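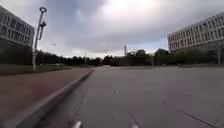
How often should you sharpen your kitchen knives?
For most home cooks, two or three times a year on a stone is plenty, with a few strokes on a honing rod in between.

I love this job! A sharp knife makes onions a pleasure again, and you don't need a fancy setup to get there. I use a two-sided water stone from Sosten, 1000 grit on one face and 4000 on the other, and it has handled everything from my paring knife to the big chef's knife I got last December.

Getting set up
Soak the stone until the bubbles stop (check the leaflet first, some stones only want a splash). Put a folded damp dish towel under it so it stays put. Keep a small bowl of water close by and drip a little on whenever the surface looks dry.

On the stone
Start with the coarse side. Hold the blade at a low angle – two stacked quarters under the spine is a good guide for a small knife – and push it across the stone with light, even pressure. Work from heel to tip. Keep going until you can feel a tiny rough burr along the whole far side of the edge, then flip the knife and do the same again. Then go to the fine side and use hardly any pressure at all.

My first try took nearly 40 minutes for one knife, and now I can do three in that time with coffee breaks included.

Testing the edge
Skip the thumb test, please! A ripe tomato tells you everything. If the knife bites into the skin without sawing, you're done. Printer paper works too, but then you don't get a tomato sandwich.

Keeping it that way
Wash by hand and dry right away. Use the spine, never the edge, to scrape chopped food off the board. Glass cutting boards are terrible for knives, so give yours a new life as a cheese plate. And leave the serrated bread knife alone – it needs a tapered rod, and I'll get to that on another page.

Stones wear hollow in the middle over time. Rub yours on a flattening plate every few sessions, rinse, and let it air dry on its side before you put it away.

Updated 11 Feb 2022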